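4. Equipment planning

4.1 What had to be bought and when

The project was funded in two parts, with the second part released only after the first had been reported on. This shaped the equipment plan more than any technical question did. Money for the first part had to be committed by Nov 15, 2019, and anything not on order by that date went back to the department. We therefore split the list into items that could be bought at once without much risk and items that depended on what we learned from the first round of home recordings.

The first group held the hand-held grippers, the computers used to store and check recordings, and spare finger pads. The second group held the robot arms. Putting the arms second was unusual for our department, where the arm is normally the first thing on any order. Our reason was simple. The household tasks we meant to study, such as clearing a table or sorting rubbish, can be recorded by a person holding a gripper in each hand, with no arm in the room. An arm bought early would have used up warranty time while it stood in the lab.

We also had to choose between one supplier for everything and several suppliers for parts of the list. The single-supplier offer, from Lornero, covered arms, grippers, mounts and a support contract. The separate offers came from Ekusex for the grippers and from Wasadau for the arms. Lornero was cheaper on paper if the support contract was used in full. We did not expect to use it in full, as two members of the team had already serviced similar hardware, and we took the separate offers.

4.2 How many sets

Each set consisted of two grippers, one for each hand, along with cables and a carrying case. The first draft of the budget asked for 3 sets. The number came from the count of homes we could visit in one day, which was 2, plus one set held back as a spare. Nhung Bùi pointed out at the planning meeting that this treated a set as something that either works or does not. In practice one gripper fails and the other is fine, so it made more sense to keep loose grippers as spares and to pair them as needed. The final order was for 7 grippers: three pairs and one single.

Spare pads were ordered separately. The pads are the part that touches the object, and they wear faster than anything else on the tool. We had no wear figures from the maker that applied to home use, so we ordered 20 pads and agreed to look at them again in January. A pad costs little, but delivery was slow, and a gripper with a torn pad cannot be used for recording. Screws, cable ties and the small parts for the linkage were bought from a local shop and charged to consumables.

One line we left out of the first draft was cleaning. Tasks in kitchens involve food packaging, and sometimes the food as well. The grippers came back needing to be wiped down, and the pads with a ribbed surface took longer to clean than the flat ones we had used before. We added cloths, brushes and a half hour of paid time per visit. This was the largest change between the first and second drafts, and all of it was labor.

4.3 Budgeting for the room as well as the tool

Earlier budgets in our group priced the robot and stopped there. For work in homes, a good share of the cost lies in what is around the robot. Tables differ in height and shape. Some have cloths on them that slide when pushed. Bins differ in the width of the opening and in how far they stand from the table. Each of these affects what reach and what finger opening the tool must have, and so affects which model should be bought.

We handled this by setting a minimum for each measure before asking for prices. The jaws had to open wide enough for a large snack bag that had been crumpled, since this was the widest soft item we planned to include. The pads had to hold a thin wrapper lying flat on cloth. The tool had to be light enough to be held through a full session without a rest stand. Two of the models we were offered failed the last requirement and were dropped before we compared prices.

Figure 4 gives the kind of setting these minimums were written for, with wrappers to be cleared from a cloth-covered table and a bin placed beside it.
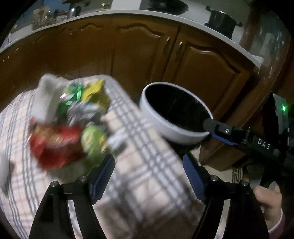

Figure 4. Table clearing in a home kitchen with two hand-held grippers. The jaws of the nearer one are open.

Thu Đặng objected, when an early version of this section was passed around, that minimums of this kind are easy to write and hard to price, and that a supplier will say yes to all of them. Her view was that the money would be better spent on renting two models for a week and letting the people who do the recording choose. She also thought the limit on weight should have been set by the person with the smallest hands on the team, and that a figure agreed on by people sitting at a desk was of little use.

We accept most of this. A rental was asked for and refused by Ekusex, which offered a return period in its place. The return period was short and did not cover tools that had been used with food, so it was of no help for kitchen work. For the second round we have set aside a line for trial use, and the order form now asks for hand size along with the other details of each operator. The weight limit was lowered once, after the first visits, and the grippers already bought still met it.

4.4 Arms in the second round

The arms were priced at the same time as the grippers but ordered later. Waiting had one clear cost. The price from Wasadau was held for a limited period, and when it ran out the new price was higher. Part of the increase was made up by dropping the mobile base, which the first recordings had shown we did not need for table work. Both arms could be mounted on a fixed stand at the short end of the table, with the bin moved to within reach.

The mounts were made by Mạch to our drawings. They arrived after the arms did, and the arms stayed in their boxes until then. In a future plan we would order mounts first. They have no warranty that runs out, they need no software, and they can be checked against a table with a tape measure.

Wiroj Khamphan kept the record of hours spent on setup, repair and cleaning, and these hours were charged to the project at the normal staff rate. Lợi Quan and Nga Trình checked the record against the visit sheets. Where the two did not agree, we used the visit sheet. Hours spent waiting for parts were written down but not charged, and they are left out of the cost totals in the next section.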